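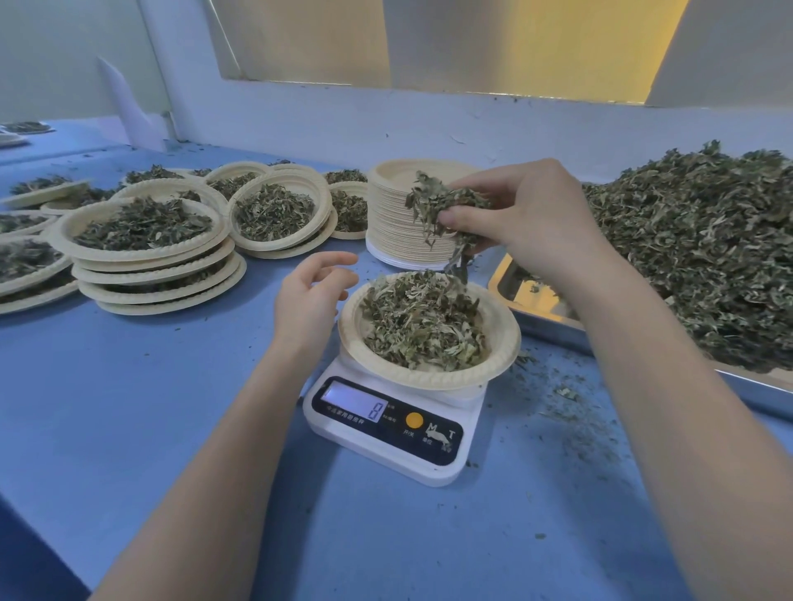

3. Materials and Methods

3.1 Leaf material and drying

Leaves were harvested in July from two cultivated stands, Maletti and Ondier, which differ mainly in soil drainage. Shoots were cut before flowering, between 6 and 9 a.m., and carried to the drying shed in open crates. Half of the material from each stand was dried on racks in the shade. The other half was dried in a ventilated cabinet at 40 °C. Drying ended when two successive weighings of the same rack, taken a day apart, agreed to within the resolution of the balance.

Stems thicker than a matchstick were removed by hand. Thin twigs were left in, as they are in most leaf sold by weight for tea, and their share of the total mass was determined separately (Section 3.3).

3.2 Portioning

Dried leaf was portioned by hand onto paper plates set on a digital kitchen scale (Figure 1). The scale was zeroed with an empty plate before each portion. Plates from one pack varied in mass, so a single stored tare value was not used. A total of 386 portions were prepared. Of these, 254 were assigned to the storage trial and the remainder to the measurements of twig content and breakage.

Figure 1. Dried leaf on a paper plate during weighing. Thin stems and paler, curled pieces are present among the grey-green leaves.

Leaf was taken from the top, middle and bottom of each bag in turn. Early tests showed that fine fragments settle during transport, and portions drawn only from the top contained less dust than those drawn from below. Bags were not shaken before sampling, which would have increased breakage.

3.3 Twig content and breakage

Each portion was spread on white paper and separated into whole leaves, broken leaves and twigs. A leaf was counted as whole if the tip and the base were both present. The fractions were weighed on a laboratory balance and expressed as a percentage of portion mass. Breakage is reported without the twig fraction.

3.4 Storage

Portions for the storage trial were sealed in paper or foil pouches and kept in the dark at 50 percent relative humidity. Moisture content was measured by oven drying at the start of the trial and at the end of each month. The two drying methods were compared within each stand, and the pouch types within each drying method. Pouches with a failed seam were excluded before analysis.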